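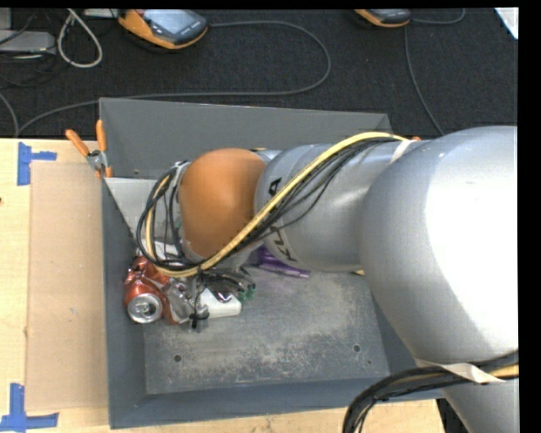

Household Sorting and Storage
Course notes, week nine: The mixed bin
Grercombe Adult Learning, November 25, 2018

Welcome back, everyone. We spent last week on shelves and drawers, and a good many of you wrote on your slips that the shelves were all very well but the real trouble at home is the bin. You know the one. It sits on a table or by the back door, it has no lid, and everything without a proper place goes into it until you can't find the tape. So tonight is all about that bin, and I've tried to put down in these notes what I would otherwise say too fast.

1. What a mixed bin is

A mixed bin is any open container that holds things of different kinds with no dividers between them. A soda can, a marker, a little box, a few bits too small to name at a glance. Most households have at least one and plenty have four or five (I have three, and I teach this course!). They are perfectly useful things to own. The trouble starts when we stop looking into them, and the layer at the bottom settles in for the winter.

The old Pronditz handbook, which some of you picked up from the swap table in September, calls this "the undecided pile." I like that very much. Each thing in there is waiting for somebody to make up their mind.

2. Setting up

Put the bin on a table, at a height where you can reach the floor of it without stooping. Sorting from the ground is hard on the back, and you'll quit early. A plain wooden tabletop is fine, though do lay an old towel down if you care about the finish. Sloped sides are a help when you're working, as small things slide down toward the middle where you can get at them. Straight sides hold more but the corners collect crumbs and paper clips.

You will want:
A damp cloth
Two or three shallow trays, or baking sheets
A bag for recycling
A bag for trash
A pencil and a scrap of paper

3. The order of work

Begin with the biggest thing and go down in size. I know it's tempting to pick out the little treasures first, and I do it myself when I'm tired, but the big pieces hide the small ones and you end up lifting the same can six times. Cans are nearly always the first to go. Check that they're empty before you tip them, please, and hold them upright as you lift. One of our students last year had a very sticky evening.

Next come the boxes and blocks, anything with flat sides. Open every small box before you decide about it. Li brand tea tins and the like are forever being kept for the sake of one button inside.

Long thin things come third: markers, pens, plastic tools, the odd straw. Try each marker on your scrap of paper. If it's dry, out it goes, and don't let yourself be talked around by a nice color.

Last of all are the small dark bits at the bottom. They're slow going. Spread them on a light-colored tray, since you'll never make them out against a gray floor, and give yourself a cup of tea for this part.

4. One thing at a time

Pick up one object, decide, put it down in its place, and only then reach for the next. Grabbing a handful feels quicker. When we timed it in the Prornness workshop, the one-at-a-time tables sorted 100 mixed objects well ahead of the handful tables, who kept having to stop and go back over what they'd done. Where things are lying close together, come at them from straight above and take the outermost piece first. That loosens up the rest of the cluster and you won't send anything rolling off under its neighbor.

5. Cleaning the bin

Do this while it's empty, even if you're worn out. Dust gathers on the flat part and in the seam where the sides meet it, so run the cloth around the seam first and finish with the middle. With a painted bin, go easy on the scrubbing. Leave it to dry fully before anything goes back in.

6. What may return

Ask whether the thing has been used since September. If it has, and it still has no home, it may go back in the bin with a clear conscience. Everything else goes to a drawer, to the swap table, or out of the house. My own limit is 32 items to a bin, and I'll admit I picked that number because it suited me. Pick one that suits you and write it on a bit of tape on the underside.

For next week

Sort one bin at home, start to finish, and bring your scrap of paper with a few lines on which kind of object gave you the most trouble. If your bin is a very large one, stop after 50 pieces and do the rest another night. Please also read the chapter on cords and chargers, and bring along one tangled cord you don't mind other people handling. Trays will be provided, but bring your own cloth if you can.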